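Tustico Mirror Filter 

Most mirror handling we have tried is a mask somebody drew by hand. Tustico finds the reflective plane itself and drops the points behind it before planning starts. That's the claim, anyway. 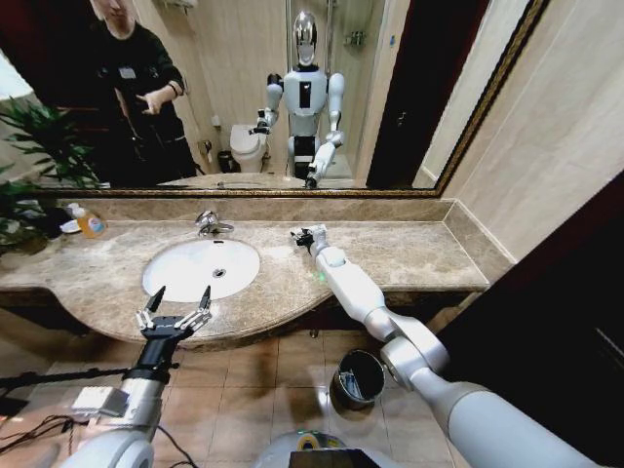
Head view, both arms over the vanity.

License: 300 per seat. The 1,000 frame demo set is extra, and we would ask why.

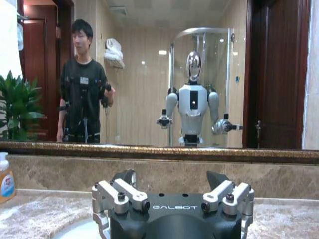
Anesdale Perception Tools Group

Wrist views are harder. A person and a robot in the glass both look like obstacles, and Clifford Morin doesn't trust the default threshold. Neither do we. Set your own. 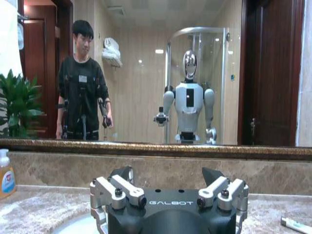 Known limits

Glass shower panels are not covered. Polished stone is hit or miss.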